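The first thing Letay Kumsa asked me when I got to Siqueira was whether I'd ever spent a whole Sunday closing drawers. I had not. She has, and she says it does something to your wrists.

Siqueira does support work for hotels and clinics out of a low brick building in Drultbridge, and for years the end-of-stay reset was all hands. Clear the top, empty the drawers, check inside, push everything shut, move along. There are 141 rooms on the biggest contract, and Letay ran the crew that did them. Now she spends three mornings a week in the test room, teaching the arm her old job (her phrase, and she laughs when she says it).

I figured I'd be bored in 30 minutes. I stayed until they turned the lights off! There's something weirdly gripping about a machine taking on a chore you do at home without looking. Everyone in the room goes quiet when it gets near the furniture, me included.

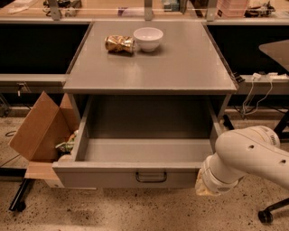
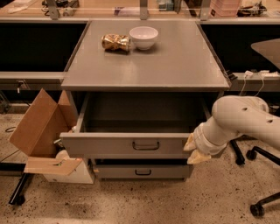
The arm at the open drawer, with the crushed can and white bowl on top.

Letay's colleague Evaristo Cuautle was on the reset crew too, and he's less charmed than she is. He likes the arm fine. What bugs him is the pace. "I'd be two rooms down the hall by now," he told me, and then he went over and stood next to Letay to see how the next try went.

What's changed for them so far is mostly the day itself. Letay used to start at 5 a.m. and be home by lunch, and she misses the lunch part. She now writes up each session in a program called Otarden, where she has to put into words things she never had to say out loud, like how hard is too hard when a drawer sticks. Her notes run long. Evaristo's are about four words each, and the engineers say they need both.

Nobody on the crew has lost hours yet, and I asked that one twice. The company's plan, which goes by the name Hilametti, is to put arms on the night resets first, where they have trouble hiring anyway. Of the 51 people on the crew, a handful would move to setup and checking. Evaristo wants to see the pay rate in writing before he signs up for anything — and Letay, for all her enthusiasm, told me she'd asked for the same thing back in August. She's still waiting on the letter.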